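Limell Mat – notice de pose
4. Préparation du mur avant la sous-couche
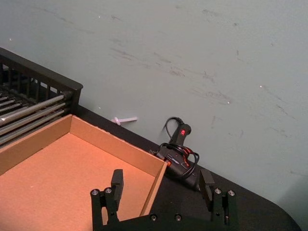

La sous-couche Limell accroche mal sur un support gras ou poussiéreux, donc nettoyage d'abord, toujours. Lessive diluée, éponge bien essorée, de bas en haut. Sur une peinture mate claire, genre gris-vert pâle, les traînées gris foncé au-dessus d'une table se voient tout de suite : insister là, sans frotter en rond. Les petits points blancs, passer l'ongle dessus, si ça fait relief poncer.

4.1 Écarter les meubles de 30 cm minimum. Bâcher le sol.
4.2 Lessiver, rincer deux fois à l'eau claire.
4.3 Laisser sécher 18 h fenêtre entrouverte.
4.4 Reboucher les trous, poncer grain fin, dépoussierer.
4.5 Test du scotch : coller, arracher d'un coup sec. Si la peinture vient avec, voir section 11.

Attention : jamais de lessive pure. Gants obligatoires, et lunettes si vous travaillez au dessus de la tête.

Note : murs de cuisine, deux lessivages. Salle de bain pareil, plus traitement anti-moisissure (Primton ou équivalent), à appliquer avant le rebouchage, pas aprés.

Passer ensuite à la section 5, sous-couche au rouleau.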